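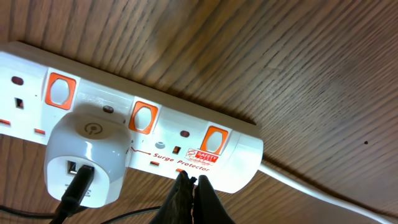 Ayantu Jemal thinks students get ceasefires wrong because they read the signing ceremony as the end of the story, and she told me I should open the chapter by saying so.

CHAPTER 4
When the Shooting Is Supposed to Stop

So I'm saying so! I've taught this material long enough to know she's right, and I made the same mistake myself when I started out. I'd read that two sides had signed something, I'd put a neat line under my notes, and then a week later there would be shelling on the very road the agreement was meant to open. I felt cheated, as if somebody had broken the rules of my notebook.

In the last chapter we looked at how wars start and how each side explains the start to its own people. Now we turn to the part in the middle, when the fighting is meant to pause and everybody has to work out what "pause" means. I'll be using one case all the way through, the Fanness ceasefire, and I'd like you to get comfortable with it early. You'll be sick of it by the end (I am, a little), but one case you know well will help you more than a dozen you've skimmed.

The background is short. Fanness is a market town on the Estano River, with a bridge that both armies wanted. Government troops held the west bank, and the opposition held the east bank and most of the hills behind it. In March, after a hard winter, the two commands agreed to stop firing, pull heavy guns back from the river and let food trucks over the bridge. The text they signed had 34 articles. Most people in town heard about exactly one of them – the one that said the bridge would open.

Keep that gap in mind, the gap between what was on paper and what people thought was on paper. We'll come back to it in Section 4.2 and again when we get to monitoring.

Key terms

Ceasefire: an agreement to stop fighting, often with conditions and a date attached.
Truce: a shorter and looser pause, sometimes agreed by local commanders with very little in writing.
Armistice: a formal, lasting halt to the fighting, usually signed at the top. It is still a step short of a peace treaty.
Buffer zone: ground that both sides agree to keep their forces out of.
Violation: an act that breaks the agreement. As you'll see, the two sides almost never agree on which acts count.

People mix up the first three all the time, reporters included, and I wouldn't lose sleep over it in conversation. In your written work, please be careful.

4.1 Who hears about it, and when

Start with a plain question. Once the commanders have signed, how does a soldier in a trench find out? In Fanness the order went down by radio on the west bank and by messenger on the east. The west bank units had it before dark. Some of the hill posts across the river didn't get it until the next morning, and they kept firing through the night, quite sure they were doing their job. Were those shots violations? The government side said yes, loudly. The opposition said you can't break a promise you haven't heard yet. I've gone back and forth on this for years, and my classes usually split down the middle.

Civilians had their own problem. The news reached them in pieces, from relatives, from the radio, from messages passed along with bits missing. A family deciding whether to walk down to the bridge needed to know the hour it opened, and what they had was a cousin's word that it would be soon.

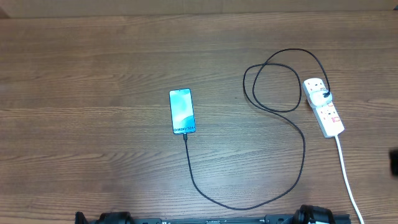
Figure 4.1 Smartphone on a wooden table.

4.2 Reading the text itself

Now for the slow part. I want you to read the agreement before you read anything written about it, and I mean all of it, annexes too. Take a pencil. Mark every verb that tells somebody to do something, then write next to it who that somebody is. You'll find a surprising number of lines where you can't tell. "Heavy weapons will be withdrawn" is a good one to chew on. Withdrawn by whom, how far, and who checks?

Before you go on, try these in your notebook:

Find two articles that could be read in different ways by the two armies, and write out both readings.

Pick one article that depends on the weather, the roads or the river, and say what would happen if that went wrong.

Suppose you command a hill post and you've heard a rumor of a ceasefire but have no order. Write down what you would do for the next hour, and what you'd want on record afterward.

There are sample answers at the back of the book, but have a go first. The third one takes longer than it looks, and we'll need your notes when we start on Section 4.3, where the first monitors arrive in Fanness and find the bridge still closed.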